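Pin-yu Yen
Sep 18, 2021

ok planner thread, short one. Spent all day on the tote reach in Ballgate (our whole-body planner). Two bugs, both mine

1/ goal pose for the right hand was in the torso frame, everything else in pelvis. Fine until the waist bends. Then it's off by 46 mm and you get to stare at logs
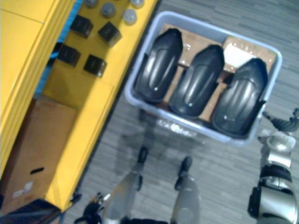

2/ fixed that, solve time went UP. Collision checker was testing all 665 link pairs every step, even ones that can't ever touch. Pruned the list – about half gone

3/ rim of the tote is still a pain. Depth on see-through-ish plastic is mush, so I fit a box to the rim and ignore the rest. Vetura folks do it with edges only, might steal that in October

4/ finger closing is seperate. No planner there, just a torque limit and a timeout. Dumb but it doesnt hang 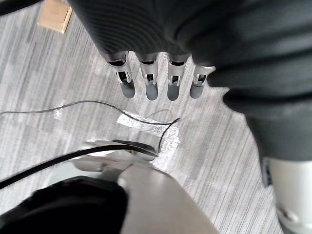 Wrist cam view, fingers over the carpet, cable and tape in the middle

5/ next: foot placement before the reach, not during. Branch is up, reviews welcome – be mean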